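Bo-ram Kwak
November 17, 2023

A few people asked about the wooden table after I mentioned it last week, so I'm putting it all in one thread. It covers buying it, getting it in, cleaning it and what I'm using on it now.

It came from Purves, the second-hand place behind the bus depot. They do house clearances and most of it goes on the website a day or two after it comes in. The listing was two lines long and the photo showed the legs.

Price was £96. Delivery was another £19, ground floor only. I paid for delivery. I've carried a table across town before and I'm not doing it again.

The listing called it a "Lovstead style dining table". I asked what that meant and the man in the shop said it meant somebody had written Lovstead on the ticket. There's no maker's name on it that I can find. There is a number in chalk underneath, 3821, which is the Purves stock number.

I don't know what wood it is. I've had three different answers from three different people. If you think you know from the grain, say so, but please say why as well.

The grain is what I bought it for. It's very wavy, dark lines on brown, and they go along the length in curves. In the shop it was under a pile of curtains and I only saw one end.

Getting it in: the legs unbolt. Take them off before it goes through the door, put the bolts in a bag, tape the bag to the underside. I did the first two and the bolts from the third went down the side of the step. Found one.

A replacement bolt was 50p from the hardware shop on the corner. Take an old one with you to match. I went without and had to go back.

It's against the white wall in the back room now. I tried it in the middle of the room for a few days and kept walking into it.

Grain goes across from side to side where it's standing. 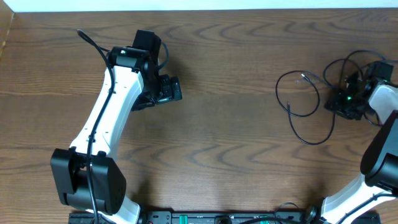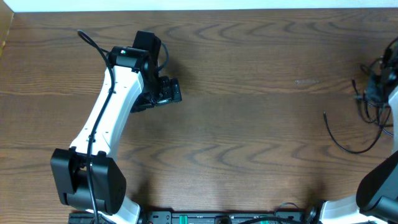 Closer to the surface:

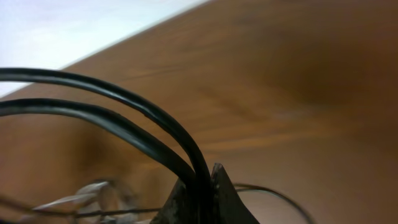

Cleaning. It was sticky when it arrived, mostly polish on top of old polish. I used warm water with a small amount of washing-up liquid, on a cloth wrung out hard, then a second cloth with plain water, then a dry one.

Always along the grain. On this table that's harder than it sounds when the lines bend all over the place. I gave up following the curves and went straight along the length.

I did a small patch on the underside first. Left it overnight, looked at it in daylight, no change in the colour, so I did the top.

It took four goes. The cloths from the first go went in the bin. By the fourth they were coming away nearly clean and I stopped there.

I did not sand it. Several of you told me to. It may come to that, but I don't know how thick the top layer is or whether it's solid all through, and I'd like to find that out first.

Hyun-seo Na had a look at the edge with a torch and thinks it's solid. I think it might be veneer over something. We've left it at that.

After cleaning I waited two days and then waxed it. I used Prilto, the clear one. There's a tinted one in almost the same tin, so read the label before you open it.

Thin coat, soft cloth, leave it for as long as the tin says, buff it off. The first coat I put on too thick and it took most of an evening to buff out. The second was much thinner and took ten minutes.

Someone asked about oil. I used Bovosano on a chopping board in September and it was fine on the board, but it made it a lot darker. I didn't want the lines on the table any darker than they were. Also I'm told oil won't go in properly over an existing finish.

Someone else asked about heat marks. I used mats from day one so I can't tell you how the wax copes with a hot mug. I'd assume badly.

On the colour: it changes a lot with the light. In the morning it's a plain mid brown. With the lamp on it goes towards orange. If you're trying to match chairs to a table like this, take a drawer or a leg with you to the shop, or at least look at the chairs at the same time of day.

I haven't got chairs yet, by the way. I'm using two folding ones and a stool. Purves had a set of four but they wanted more for them than they did for the table.

It doesn't wobble now. It did at first. One leg needed the bolt tightening and another has a felt pad under it. Tighten everything again after a week, because mine had worked loose by then.

What I'd do differently: ask for a photo of the top before paying, measure the door and not only the room, and buy twice as many cloths.

Total, for those who asked: £96 for the table, £19 for delivery, 50p for the bolt. The wax I already had. The cloths were old T-shirts.

Reply to a couple of messages: no, I'm not selling it. Yes, Purves will hold something for you if you ring, but only until they close that day.

Correction to the post about washing-up liquid: I wrote "small amount" and I've been asked how small. A few drops in a full bowl. If you can see suds on the table you've used too much, so go over it with plain water again.

One more on the wax. I'm planning to do it again in the spring and then see how it wears. If the part where I sit goes dull before the rest I'll do that bit on its own and post how it blends in.

Last updated 18:42

More from Bo-ram Kwak
Bovosano on a chopping board, before and after
Getting old shelf paper off a drawer
Which felt pads stay on
Purves opening hours over the holidays
Folding chairs: two that pinch your fingers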